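Briggs Bridge Closure: Frequently Asked Questions
Last updated 27 Sep 2020

The Briggs Road bridge over Uller Creek is closed for deck replacement. We've been getting plenty of questions at the Villholm Public Works counter, several of them printable.

Why is the bridge closed?
The deck is 39 years old and has been patched so often that the patches have patches. State inspectors posted a weight limit last winter, and the town decided to replace the deck before the limit got down to bicycles.

How long will it take?
The contract allows 7 weeks. Rain days get added to the end, so please direct your complaints upward.

Can't you keep one lane open?
The old deck comes out in full-width sections. For part of the job, one lane open would mean one lane of creek.

What is the detour?
Take Mill Street north to County Road 2, cross there, and come back down Orchard. It is signed in both directions. Your phone may suggest the farm lane behind the feed store. The lane ends at a gate, and the gate is locked.

Can trucks use the detour?
Yes, if they're legal on county roads. Oversize loads need a permit from the county, and the office wants two business days to process it.

Who is doing the work?
Deter Paving & Bridge, the low bidder. They also did the Uller Avenue culvert, which has stayed where they put it.

Will my trash be picked up?
Yes. Have carts out by 7 a.m., as the routes now run in a different order.

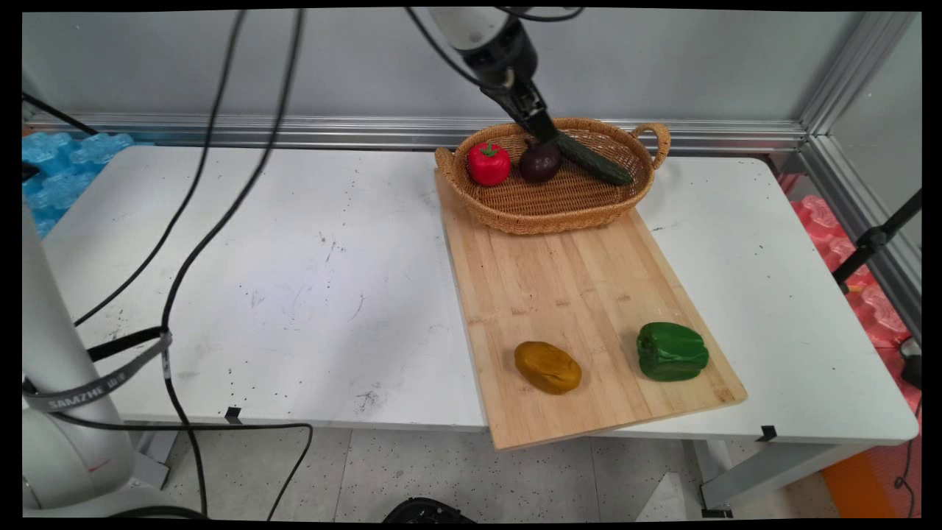

Can I walk across during construction?
Pedestrians should use the footbridge at the end of Mill Street, which stays open day and night. The work zone is fenced on both banks.

What happens if I drive around the barricades?
You will meet a second set of barricades, and possibly a deputy. Fines in a work zone go up to $1000.

Will the new bridge be wider?
By two feet, all of it shoulder. The lanes stay the same width, so the custom of pulling in your mirrors may continue.

Where do I send a question that isn't listed?
Drop it at the Public Works counter or leave a message on the road line. Messages are returned in the order received, including the long ones.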